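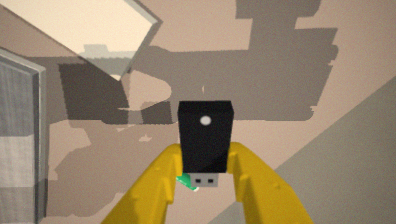 La memoria USB, bien agarrada entre los dos dedos de la pinza en nuestro simulador.

Este mes os traigo por fin lo del USB, que llevo desde abril prometiéndolo y ya me lo estabais recordando por correo (con razón). Si os interesa la inserción de precisión, poneos un café, porque me he liado a escribir.

El proyecto se llama Warnis y lo llevamos entre Khôi Kiều y yo en Mornamel. La pregunta de partida era bastante modesta: ¿podemos entrenar una política de agarre e inserción solo con imágenes simuladas y que luego no se desmorone en cuanto le cambias la luz? Elegimos una memoria USB porque es pequeña, es negra (las cámaras sufren con el negro mate) y el conector metálico sobresale muy poquito. Un error de orientación al cogerla lo arrastras hasta el final.

El método tiene 2 etapas. En la primera, la política mira la imagen de la cámara de muñeca y decide dónde cerrar los dedos. En la segunda, con el objeto ya cogido, una red pequeña estima cómo ha quedado colocado y corrige antes de bajar hacia el puerto. Parece de cajón, pero nosotros empezamos con una sola red que lo hacía todo y nos pasamos semanas peleando con ella. Cogía la memoria de maravilla y luego la llevaba torcida, tan tranquila.

Lo que más ha ayudado han sido las sombras. ¡Las sombras! Fijaos en las manchas oscuras de la superficie, con esos bordes en escalón: en cada episodio movemos las luces, así que la red nunca ve dos veces la misma mesa. Al principio Khôi lo veía exagerado y yo también tenía mis dudas, porque las primeras curvas de entrenamiento daban pena. Tardaban mucho más en subir. Pero subieron, y al pasar la política al brazo del laboratorio de Rundham la diferencia con la versión de luz fija saltaba a la vista.

Vamos con los números, que sé que alguien está saltando párrafos para llegar aquí. En simulación acertamos la inserción en un 92 % de los intentos. En el brazo real bajamos aproximadamente 5 puntos, y casi todos los fallos son del mismo tipo: el conector llega al borde del puerto un pelín girado y la política insiste en empujar. No tenemos sensor de fuerza en el bucle, así que no se entera. Es lo siguiente que quiero probar, aunque me da una pereza tremenda recalibrarlo todo.

Otra cosa que me preguntáis mucho: no, no hemos probado con USB-C. El puerto perdona menos y de momento prefiero entender bien los fallos de este. Lo que sí está en marcha es una variante con el estimador de pose de Đỗ, la biblioteca que usa Khôi para todo, y si funciona nos ahorraría etiquetar a mano las imágenes reales de validación.

Si alguien quiere las configuraciones de iluminación, que responda a este correo y se las paso. El código todavía está hecho un desastre, dadme unas semanas.

Comentarios

pilar_mc: ¿Las texturas de la mesa también las cambiáis o solo las luces?

Respuesta de la autora: Solo luces, por ahora. Con las texturas hicimos una prueba corta y no noté gran cosa, pero fue muy corta.

Nando R.: Lo de insistir en empujar me suena muchísimo. Nosotros pusimos un límite de avance por paso y algo mejoró.

tornillo_suelto: Me apunto a lo de las configuraciones, te escribo.

También te puede interesar
Calibrar una cámara de muñeca sin perder la tarde
Por qué dejamos de usar una sola red
Lecturas de abril

Usamos cookies propias y de terceros para analizar el uso de esta web. Aceptar | Configurar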